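Questions I get asked about the Nyaga wetland map

Last updated 10 March 2018

I've been putting together the Nyaga wetland map in my spare time for a few years now, and my inbox has started to fill up with the same questions. So I've written the answers down. If yours isn't on the page, drop me a line and I'll add it when I get a minute (usually in the evening, after the dishes).

What does the map cover?

The whole Nyaga catchment, from the springs above Drorkisum down to the mudflats at Westen. That's the river itself, the side streams, the marshes, the seeps on the hillsides, and as many of the little seasonal pans as we've managed to find. At the moment there are 424 wetlands on it. Most of them are tiny! The smallest one is a soggy patch behind a cattle trough, and yes, I went back and forth on whether to include it. It has sedges, it has frogs, it stayed.

It doesn't cover the Brisska side of the ridge. That water drains the other way, and I only have so many weekends.

Is this an official map?

No. I'm not a government office, and nothing on the map has any legal weight. If you're planning to build, drain, fill or dig anywhere near water, you need to talk to whoever handles permits in your district. I've had two people write to tell me that a field must be fine to plow because it wasn't on my map. Please don't do that. A blank spot may just mean I haven't walked there yet.

What counts as a wetland?

I look for three kinds of clue: the soil, the plants and the shape of the ground. Gray, blotchy soil near the surface is a strong hint, even in a dry year. Rushes and sedges are another. I don't need to see standing water, which surprises a lot of people. Some of our best wetlands look like ordinary grass for most of the year, and you only notice when your boot goes in.

Farm dams are on a separate layer. They hold water and ducks like them, but they behave so differently that I got tired of explaining the mix.

How do you choose the priority areas?

The dark green ones are the places I think matter most for keeping the river healthy. A site gets a higher score if it feeds a stream that still runs in the dry season, if it's joined up with other wetlands, if it has fish or birds that don't turn up elsewhere in the catchment, and if it's in decent shape to begin with. Mounir El Idrissi worked out the scoring with me, and he's much better at spreadsheets than I am. We argued for a whole winter over how much to give to the connected ones. He won.

A low score doesn't mean a place is worthless. A beaten-up marsh below a town can still soak up a flood. I may do a separate flood map one day - don't hold me to it.

Why isn't the marsh on my farm shown?

Either I don't know about it, or the owner asked me to leave it off. I ask before I map anything on private land, and if the answer is no, I leave it alone. If it's your land and you'd like it added, send me a pin or a rough sketch and I'll try to come and have a look. I can't promise when. The Drorkisum road is rough on my car and I save those trips up.

When's the best time to go and look?

For the upper catchment I like the tail end of the rains, when the seeps are still running and you can follow them down with your ears. Down at Westen it hardly matters, as the tide does its own thing. June is my favorite month for the mudflats because the light is low and you can pick out every little channel.

What should I bring on a survey walk?

Rubber boots, a hat, more water than you think, and a hand trowel if you own one. Long pants too - the sedges have edges! Bring a full change of clothes and leave it in the car, down to the socks. An old T-shirt is fine for the mud. Nyaga mud is fine and black and it gets everywhere, so I'd shake things out and rinse them in cold water before they go anywhere near the machine.
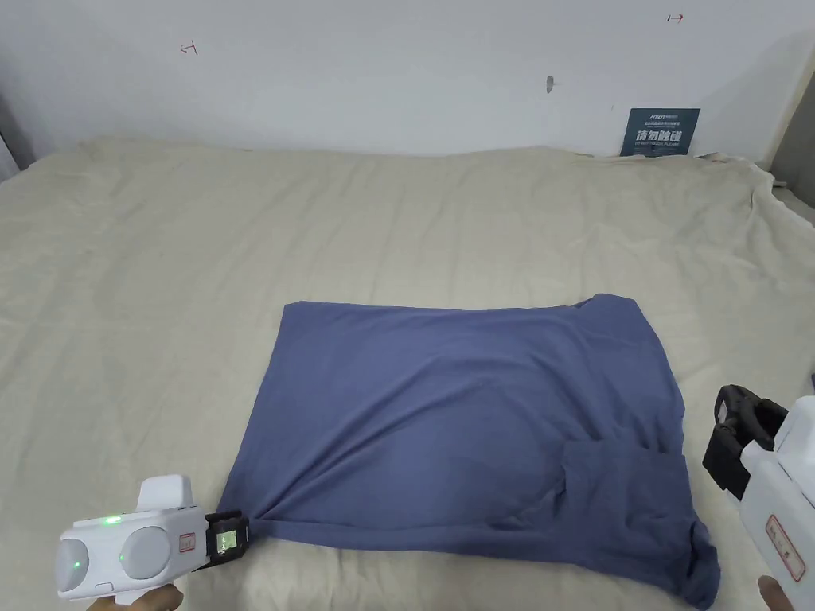
Lwazi Engelbrecht wrote in to say that I should be stricter about boots: scrub them and let them dry out completely before going to a different stream, or you can carry weed fragments and snails from one side of the catchment to the other. He's right, and I should have put it in from the start. I now keep a stiff brush in the trunk. Same goes for nets and buckets.

Can I get the map on paper?

You can. The first printing was 800 copies and they've nearly all gone to schools and farm stalls along the river. The next one will be 1000, on slightly heavier paper, with the two misspelled stream names fixed (thank you to everyone who wrote about those, all of you, repeatedly). The paper map is free if you pick it up at the Westen library. If you want it mailed, I just ask for the postage.

May I use it in my school project or report?

Sure, go ahead. Put the name of the map and the date of the version you used, so that people can find the right one later. If you've changed the colors or moved the lines, say so. And I'd love to see what you made with it! A class in Drorkisum built the catchment out of papier-mache and poured water down it, and I've rarely been so pleased with anything.

I've found a mistake. What now?

Tell me. Give me the place as exactly as you can, what the map says, and what you saw on the ground, plus when you were there. Season makes a big difference, so please don't skip that part. I check corrections in batches and update the online version first. The paper one has to wait for the next printing.

Do you take donations?

Not money. I do need people willing to walk the streams between Drorkisum and the lower bridge, which has the biggest gap in the whole map. If you've got decent knees and a free morning, write to me and put "lower bridge" in the subject line so I don't miss it.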